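4. Filing a Disclosure Report

Covers the year-end report for campaign accounts held in Ostano. Complete Section 3 (Donor Records) before starting.

4.1 Open the report

1. Sign in with the filer ID issued to the campaign.
2. Select Reports, then New, then Year-End.
3. Enter the office sought and the district number. District 109 filers must also select a county.
4. Click Save Draft. The status line changes to Open.

Note: Only 2 users can edit a draft at the same time. Any other user sees it as read-only.
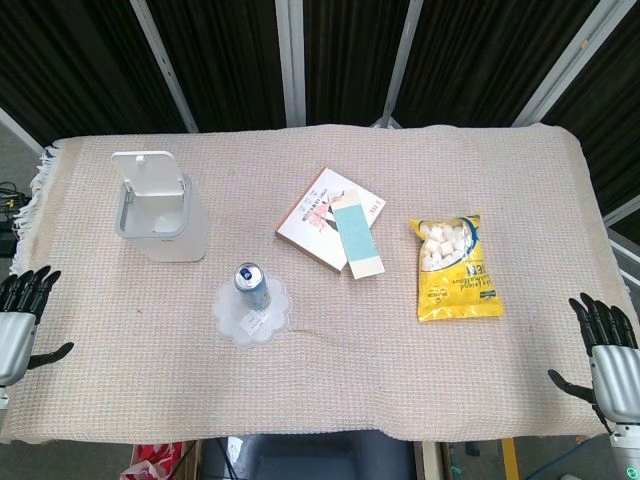

Ngau Drivau

4.2 Enter contributions

1. Click Import and choose the donor file exported from Novidau.
2. Match each column to a field on the form. Name, street address, employer and amount are required.
3. Click Check File. Rows with errors are marked in red.
4. Correct the marked rows and run the check again.

A file can hold up to 3,000 rows. Split larger files by date and import them one at a time, oldest first.

Caution: Importing the same file twice creates duplicate entries. The system does not merge them. Use Undo Import before loading a corrected file.

4.3 Report refunds and returned gifts

Enter a refund as a new line with a negative amount - do not delete the original contribution. Put the date of the refund check in the Date field and the original receipt number in Memo.

4.4 Sign and submit

1. Open the Summary tab and compare the closing balance with the bank statement.
2. Click Sign. Both the candidate and the filer of record must enter their PINs.
3. Click Submit and save the receipt as a PDF.

Note: A submitted report cannot be reopened. To change it, file an amendment (see Section 5). Amendments to the year-end report open in December.

Last revised Monday, November 1, 2021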